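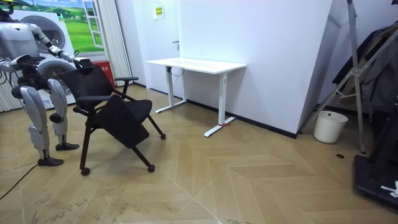

# Double mini-trampoline

**Double mini-trampoline** (usually shortened to double mini, or DMT) is a gymnastics event where you sprint down a runway, jump onto a small two-part trampoline, do one skill in the middle, and do another one on your way off to the landing mat. I competed in it for a few seasons and I've been keeping this article going for our club wiki ever since, so expect a bit of bias. I think it's the most fun you can have in a gym in under ten seconds!

## The equipment

The trampoline itself has a sloped end and a flat end. You run toward the slope, hit it (or skip past it, more on that later), and use the flat bed for your last bounce. There's padding on the frame at both sides, and a colored zone on the bed to tell you where you're supposed to be when you take off for the dismount.

Our gym has two. The older one is a Lativex, bought secondhand, and it's a stiff thing that rewards heavier jumpers. The newer one is a Fancombe, which I find springier and a lot kinder on the knees. People get strangely loyal about this. I learned on the Lativex and still warm up on it, even though the Fancombe is better in every way I can think of.

Our Fancombe cost $1,267 used, with the pads but without the landing mat. The mat was another $429. If your club is pricing one out, please budget for the mat at the same time, as ours sat folded up against the wall for a month waiting for one.

## How a pass works

A run through the event is called a pass, and each pass has two skills:

- **Mounter and dismount.** You do your first skill off the sloped end, land on the flat bed, and do your second skill off to the mat.
- **Spotter and dismount.** You take a straight jump onto the bed first, do a skill that takes off and lands on the bed, then dismount.

Most beginners around here start with a mounter that's just a tuck or straddle jump. The spotter feels safer to me (you get that extra bounce to sort yourself out), but plenty of kids prefer getting it over with. You can't take extra bounces in between to steady yourself, and you have to land on your feet and hold it.

## Judging

Judges look at body shape, toe point, height, how straight you travel, and the landing. Harder skills add difficulty at the upper levels. Repeating a skill you've already used is a common way to lose credit, and I did it at my second meet because I panicked on the runway and my brain served up the only thing it knew, a back tuck. Write your passes on a piece of tape inside your gym bag. I still do.

The rules get revised every so often, so check the current book for your level before you build passes around anything you read here.

## Local meets

The two meets our athletes go to most are the Halász Open and the Dulleck Cup, both in March. The Halász is the bigger of the two, with 200 entries this year across trampoline, tumbling, and double mini. The Dulleck caps entries at 100 and fills up fast, but the warm-up time is so much better, and the runway is long enough that the taller kids don't have to shorten their steps.

## Training notes

Runway work is boring and it matters more than anything else. Measure your start, mark it with chalk, and run it until your hurdle step lands in the same spot every time. After that I'd put landings, then shapes, then flips way down at the end (sorry, everybody under twelve).

## See also

- Power tumbling
- Synchronized trampoline
- Rod floor

*Last edited 2026-03-26. The spotter section still needs a diagram.*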